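Checked by Rozália Sýkora, Monday, March 14, 2022. Cell: two-arm table, Gajdoš bay. Arm hours at start of check: left 2,328, right 1,561.

Marks: **OK** = leave alone, **W** = watch, **F** = fixed today.

## Before power

- [x] **OK** E-stop pressed and pulled, both arms drop out. Lovely crisp click since the new button went in.
- [x] **OK** Rails square to each other. Diagonals match, corner brackets all nipped up.
- [x] **F** Left base bolts. One had backed off a quarter turn. Retightened and paint-marked, so next time you can see at a glance if it has moved.
- [x] **OK** Right mounting bracket. No play at all, even with a good heave on the elbow!
- [x] **W** Cable wrap on the right arm, last joint down to the gripper. The slack is hanging wider than I like. It clears the table at every pose I tried, but please look again in a week.
- [ ] **W** Floor cables between the cart and the table. Still want a proper cover strip (Vamine do a low one that a trolley will roll over). Not ticked until it's down.

## Power on, arms slow

- [x] **OK** Homing, left then right. Both came home first go.
- [x] **OK** Joint noise. Left shoulder used to tick on the way down and I can't get it to do it any more. Very pleased with the regrease.
- [x] **F** Right gripper closing slowly. Grit in the slide. Brushed out, wiped, cycled 38 times with no sticking.
- [x] **OK** Wrist camera on the left: screws firm, lens clean, picture steady in Nullbridge.
- [x] **W** Collision stop. Trips properly on both sides, though the right one trips a touch later. I've left the threshold where it was. If you change it, write the old value down first.

## Reach and clearance

Run the slow sweep with things on the table. An empty table tells you very little about whether the elbows will clear anything tall, and this is my favourite part of the whole check anyway. Put the tall item in a far corner, something thin out in the open, and keep your own hands outside the rails from the moment the sweep starts.

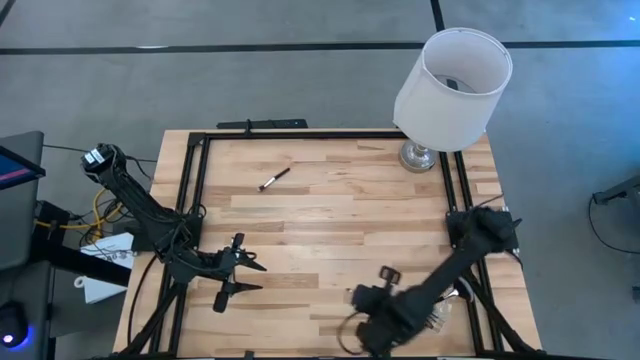
*Slow sweep, lamp in the far right corner, pen on the open wood.*

- [x] **OK** Left arm, full sweep, no rubbing on the cable loop.
- [x] **OK** Right arm, full sweep, both directions.
- [x] **OK** Arms together at half speed. They pass each other beautifully now that the Flokoseo offsets are in.
- [ ] Full speed. Not done, ran out of afternoon. Keep it at half until someone has.

Next full check in July, or sooner if either arm gets a knock. Spare gripper pads are in the top drawer, last pair, more on order.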